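Visit to the Kultico open day

Posted Thursday, January 2, 2025 in How to make an App, Events

Kultico builds apps for small shops and opens its office to outside developers once a year. I went with Asif Kakakhel, who I share a desk with at Brirby. We signed in at the front, got a paper badge and were put in a group of 26.

The first stop was the test room. They keep 40 phones and tablets on a shelf, all plugged in, and every build gets installed on each of them overnight. The oldest tablets are the ones that find most of the layout bugs, mainly in split view. A script called Korkus collects the screenshots and sorts them by screen size. It makes 1,112 screenshots per run. A person still has to look through the ones it flags.

After that we had a talk on app store rejections. Their list was familiar: missing icons, a wrong orientation setting, a privacy text left out of the plist file. They now run a check before upload and it stops the build if a key is missing. I asked if they would share the check. They said maybe later in January.

Lunch was in the kitchen on the second floor. The line was long, so we ate late and missed the start of the Dudás demo.
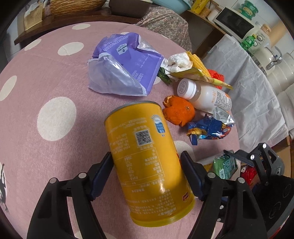
Dudás is their stock-keeping app. It reads a barcode and looks up the product in a local database, so it works without a network. The speaker said the first version took 400 milliseconds per lookup and that most of the time went into opening the file again on every scan. Keeping it open fixed that.

We left at four. Parking is behind the building, entrance from the side street.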